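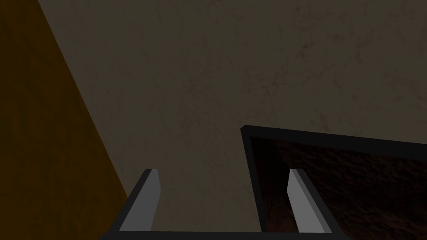
The simulated gripper beside a dark, black-rimmed container. Render: Joshi

Po-yen Ng does not trust a planner that has only ever worked in simulation, and that includes the one he maintains.

"It ran 600 picks overnight and the log was green," he says of the latest build at Joshi, the Mondcombe software shop. "Fine. What did the log check? It checked that the arm got to where the planner said. That's the planner grading its own homework."

I ask whether better graphics would help. He shrugs.

"You can paint nicer wood on it. My trouble is contact. Friction in there is a number somebody typed."

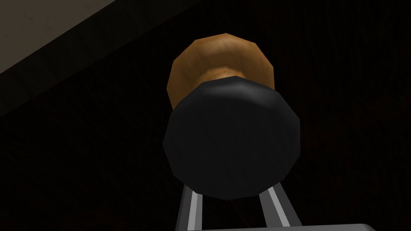
Vol. 8, No. 3

The object models are coarse, with flat facets where a real part would curve. Ng says a grasp planner can learn to like those facets. "It finds a flat spot that doesn't exist in Gistholm," he says, meaning the test site, where the same code goes onto hardware in April.

Would he cancel the simulator, then? "No, it catches stupid bugs before lunch. I'd cancel the slide that says we're 'validated.'"

The slide, when I last saw it, was still in the deck.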